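Week Six: When the Gripper Wouldn't Let Go

Our group spent most of this term on Clunik, our simulated pick-and-place cell, and I'd love to say it went smoothly, but the part we learned the most from was the week it kept failing (and oh, it kept failing!). The job sounded simple enough. The big white arm reaches down, the gripper closes on a part, lifts it, and sets it down a little farther along the table. We ran it 60 times overnight through Jenkins, and by Thursday morning 12 of those runs had stopped with the fingers still shut and the arm pushing down toward the table.

At first we blamed the gripper model, and we lost a good many hours there, tweaking friction and finger force and getting nowhere. Then one of us went back through the Plerport logs and noticed that every bad run had a late "open" message. The arm had started its next move before the fingers had been told to let go, so it dragged the part along and jammed. On a real arm that could have bent something, or pinched a hand, and that thought sobered us up quite a bit.

We made two changes. The arm now waits for the gripper to report back before it moves, and if no report comes within 3 seconds the whole cell stops. We also lowered the downward force limit, which made the runs slower, though we were all happy to live with that. The low parts still worry us a little, as the fingertips have to come down so close to the tabletop to reach them.
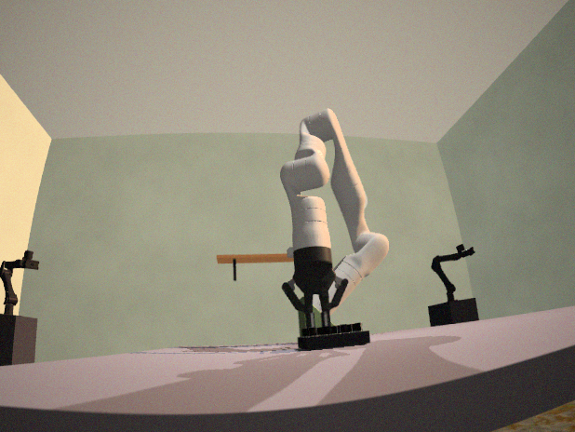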